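Letters by Mail: Your Questions About the Brurnthorpe Pen Pal Circle 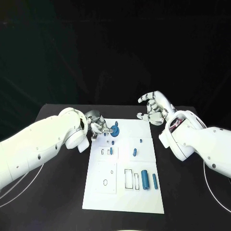
Before You Sign Up

What is the Circle, exactly?

We're a letter-writing club, plain and simple. You tell us a little about yourself, we match you with another member, and the two of you write to each other on paper, through the mail, for as long as you both enjoy it. The Circle began with a handful of neighbors in Brurnthorpe who missed getting something in the mailbox besides bills, and it has wandered a good deal farther than that by now. We have 82 members at the moment, and the youngest pair of friends are both in their twenties, which delights us no end.

Do I have to live in Brurnthorpe?

Not at all! Plenty of our members have never set foot here (though you'd be very welcome, and the bakery is worth the drive). You do need a mailing address in the United States or Canada. We tried overseas matches for a while and the letters took so long that people forgot what they had asked each other.

How old do I have to be?

You need to be at least 14, and anyone under 18 needs a parent or guardian to sign the form too. We match teenagers only with other teenagers. There is no upper limit. Elfriede Wunderlich, who started the Circle and still does most of the matching at her kitchen table, is 90 and answers her mail the day it arrives, so please don't write to tell us you think you're too old for it.

What does it cost?

There is a fee of $14 a year, due in January. It pays for the printed newsletter, our post office box and the welcome packet. You buy your own stamps and paper. If the fee is a hardship this year, put a note on the form saying so and we'll waive it, no explanation needed and no follow-up questions.

Getting Matched

How do you choose my pen pal?

Elfriede reads every form herself, and she goes mostly by what you write in the big box on the back. So please do fill in the big box! "I like reading and walks" could be almost anyone, bless you, but "I am trying to grow figs against my garage and my sister says I'm a fool" gives her something to work with. She has been known to hold on to a form for weeks waiting for the right fig person to come along.

How long will I wait?

Usually 2 to 6 weeks. It runs slower after the holidays, when we get a pile of new forms all at once, and quicker in summer.

May I have more than one pen pal?

You may have two through us. We used to allow as many as people liked, and a few lovely, eager souls took on so many that they couldn't keep up, and then there were disappointed people at the other end. If you and a former match drift back together later on, that's your own business and we'd be happy to hear of it.

What if we don't get along?

It happens, and it isn't a failing on anyone's part. We ask you to exchange at least three letters each before deciding, as first letters are often stiff and the second one tends to be an apology for the first. After that, drop us a line and we'll rematch you both. You don't have to tell the other person yourself unless you'd like to. We send a kind note.

Writing Your Letters

I haven't written a letter in years. What on earth do I say?

Start with where you're sitting and what you can hear. Then tell one thing that happened, however small, and ask one thing you'd really like to know. You've got a page already. Some of the best letters we've been shown (with permission, of course) were about a broken dishwasher, or a long argument over what to name a cat.

Does it have to be handwritten?

No. Handwriting is lovely, but plenty of our members have sore hands or poor eyesight or just a script that no living person can read. Typed letters are perfectly fine. If you do type, many people like to sign in ink at the bottom or scribble a line or two in the margin, and it does warm things up. If your pen pal's writing is giving you trouble, go ahead and say so. They have almost certainly heard it before.

What paper and pens should I use?

Whatever you have in the drawer! People ask this so often that I suppose I should say more. Ordinary printer paper takes ballpoint well but lets fountain pen ink feather a bit. If you want something nicer, several members swear by the Namer writing pads, with the lined guide sheet you slip underneath, and Elfriede has used Flalix gel pens for as long as I've known her. A plain white sheet is a fine thing to receive too.

How long should a letter be?

One page is a letter. So is half a page, if that's what the week allowed. Please don't sit on a reply for two months waiting until you have time to do it properly. Send the short one.

How often should we write?

Most pairs settle into a letter a month each. Agree on something in your first exchange and then be forgiving about it. If you know you'll be away or having surgery or moving house, a postcard saying so saves your friend a good deal of worry.

May I send small gifts?

Flat things that fit in a regular envelope are welcome: a recipe, pressed leaves, a newspaper clipping, a tea bag. Please check for allergies before you send anything to eat or drink. Don't send money or gift cards, and don't ask for them either. Seed packets are fine within the same country but must not cross the border.

Mailing and Privacy

Will my pen pal have my home address?

Only if you want them to. Tick the "forwarding" box and your mail will come to our post office box and be sent on to you in a fresh envelope. It adds a week or so each way. About a third of our members begin like that, and most switch to writing directly once they feel comfortable, but you can stay on forwarding forever if it suits you.

Does anyone read my letters?

No. Forwarded letters are put into the new envelope sealed, exactly as they came.

My letter seems to be lost. What should I do?

Give it three weeks first, and a little longer in December. Then write again and mention that an earlier letter may have gone astray. It helps to number your letters in the corner, so each of you can tell if one is missing. If you've heard nothing for two months, let us know and we'll check, gently, that your friend is all right.

What if something in a letter makes me uncomfortable?

Tell us right away, and stop writing if you want to. You won't be asked to justify it. Anyone who asks for money, pushes to meet in person after being told no, or writes anything cruel is removed from the Circle. We've had to do this only a very few times, but we've never regretted it.

Odds and Ends

Do members ever meet?

Some do. We have a potluck and letter-writing afternoon every spring in the Sethi Room at the Brurnthorpe library, and we put stamps and paper out on the tables for whoever comes. Bring a dish if you can, and label it.

How do I pause or leave?

Send a card to the post office box with your name and either "pause" or "leave" on it. A pause can last as long as you need. Your pen pal will be told and offered a new match in the meantime.

Where do I send the form?

The address is printed at the bottom of the form, and you can pick one up at the library's front desk or have one mailed to you. Please write clearly in the address section, even if you write clearly nowhere else!

Page last updated December 18, 2021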